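Home | Syllabus | Notes | Labs | Forum | Staff

Week 8 notes: showing the robot the task
posted 12/6/25, Necati Kurtuluş

Typed these up fast after lecture, will fix typos when I get a chance. Read before lab. Bring the lab sheet.

Where we are. Last week: writing the motion yourself, waypoints, if/else, all of that. Works great until the bag is floppy or somebody moves the tray. This week: a person does the task, we record it, the policy learns from the recordings.

Three ways to record, all on the final:

1. Kinesthetic. Grab the arm and push it through the motion. Joint angles come free. Bad: your body is in the shot, arm is heavy, two-arm tasks are miserable.

2. Teleop. Leader arm, VR controller, or (please don't) a keyboard. Robot does the moving so everything you record is something the robot can do. Bad: slow, no feel for contact. Yen-ting's group took most of a lab session to get one zipper closed.

3. Hand-held gripper. No robot in the room. You carry the gripper, the camera rides on it, you do the task at close to normal speed. Cheap, portable, go to a real kitchen or office. Bad: you have to recover where the gripper was from the video (plus IMU if you have one), and you can easily do things the arm can't reach or can't follow.

Most of the lab is number 3.

What gets saved per demo: video from the wrist view, gripper pose over time, jaw width over time, start and stop. Plus one line of text for the task. Write the line BEFORE you record, groups that wrote it after had four different names for the same job.

Pose. Visual SLAM wants texture and things that stay put. Blank walls bad, glare bad, glass is its own headache becuase reflections slide around when you move and the tracker believes them. People walking through are fine in small doses. If the whole view is one person's sweater, you've lost it. 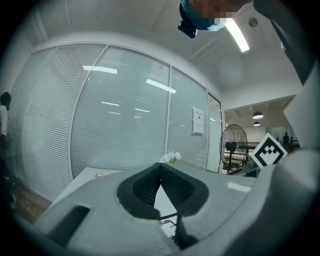

Fig. 8.1. View from the hand-held gripper, jaws at the bottom, marker on the right side.

Look at the upper half of the figure and ask which features you'd trust. Blind slats: lots of edges, but repeating, so easy to match the wrong one. Streaks on the glass: reflections of the ceiling lights, toss. Panel frames: good. The people: no. We did this on the board, Cheuk-hei wanted to keep the slats and had a decent argument (good for rotation over short windows). Half credit if you say that on the final with the reason.

Markers. Square black and white tag, known size, so one view gives you pose relative to the camera. Different tags do different jobs depending where they're stuck. Tag on the jaws = jaw width. Tag on the table = common origin for all your demos. Know the difference. Don't bend them, don't laminate them (shine).

Good demos, short version:
- same speed start to finish, no freezing halfway to think
- keep the object in view while you approach
- vary the start position on purpose
- if you fumble and recover, KEEP it, recoveries are useful
- if you drop it on the floor, scrap it
- stay inside the arm's reach, 800 mm from the base mark on the floor

Numbers for the lab. Each group records 19 demos of the Plindine tray task. All sections pooled comes to 2000, and that is the set everyone trains on. Don't train on only your own, it will memorise your table. Well, memorize.

Common failure (exam hint): the policy does fine for a bit, drifts slightly, now it sees something no demo ever showed, drifts more. Compounding error. Fixes: more varied starts, recoveries, predict a chunk of actions instead of one, or have a human take over by teleop and add those corrections to the set.

Latency. Camera frames arrive late, gripper commands arrive late, by different amounts. With a hand-held gripper there is no robot delay in the data at all, so you have to match it at deployment. Section 4 of the Bornero reading. Skip the appendix.

Next time: action chunks, then Wan's grasp results. Project proposals due in January, one page.

Comments

Vilho Pitkänen: is the 800 from the base mark to the gripper tip or to your hand?

Necati Kurtuluş: Tip. Will add.

Wing-sze Fu: if we keep recoveries do they count toward the 19

Necati Kurtuluş: yes

Yen-ting Tsao: it was two zippers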